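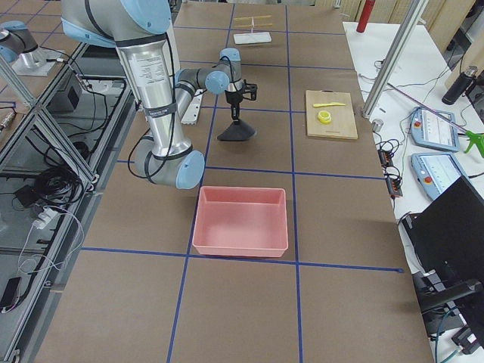

The invitation said Open House, doors at five, light refreshments. I had been retired from Montes Kitchen Supply for eight months and would have gone to the opening of a drawer.

Henduver occupied the back half of a building that used to sell carpet. At the front desk I was given a sticker that said VISITOR 22, which I wore on my good coat, and a folder I never opened. A young woman in company fleece led a group of us down a hallway, telling us over her shoulder that we were about to see the future of the home kitchen. I had spent thirty-one years selling the future of the home kitchen. Most of it is in garages now.

The robot was called Trikivine. It stood over a table papered in brown like a butcher's counter and ruled off in blue tape, and for a while it did nothing at all, and we all watched it do that with great respect.

"Does it cook?" asked a man with a folded umbrella.

"It's learning to assist," said the young woman.

"My son-in-law is learning to assist," said the man.

She laughed, more than she had to, and I liked her for it. Then she touched something on one of the screens and the arm woke up and went looking for its lemon. 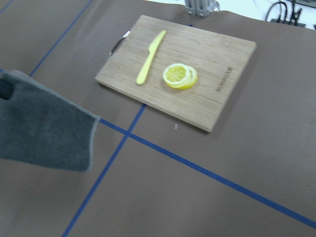

Henduver, Jan 28, 2022

Dear Beltik,

You asked for a full report and I am keeping my promise, although you might have come yourself instead of having a cold. I'm writing this at the snack table, on the back of their folder.

They gave it a yellow plastic knife. I asked whether it would be getting a real one, and the young woman said that was on the road map for May. I have marked my calendar and plan to be out of town.

Its fingers are dressed in gray cloth, like an old lady's at the opera. It reached toward the board so politely that I found myself leaning in to help. You remember how I was with trainees. I said, "Take your time," out loud, and two people moved away from me.

A gentleman in a tie told us this was attempt number 609. He said it with pride, and I thought of my first week on the sales floor and how glad I was that no one kept a number. Somebody asked what had gone wrong in the other 608. He said they didn't use the word wrong.

The lemon, for the record, was sliced before I got there. I asked who had done the slicing. The gentleman in the tie said he had, at lunch.

The refreshments are crackers.

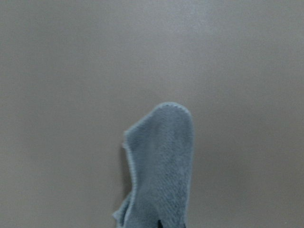 Photo: Henduver Open House

I mailed the letter on my way home, and Beltik called the following week, still hoarse, to say that I had been unfair to the machine. I said I had been no harder on it than on him, the year he ran the blender counter. He said that was what he meant.

So I went back in the spring. My sticker was smaller and the crackers had been joined by a cheese. The young woman remembered me, or was kind enough to say so, and told me they were up to 632.

"Only twenty-three more?" I said.

"We had some trouble with the floor," she said, and didn't go on.

I stood where I had stood before. The man with the umbrella was there too, with the son-in-law this time, a tall, quiet fellow holding both their coats. I asked him how he was coming along.

"Pretty well," he said. "They let me do the salad."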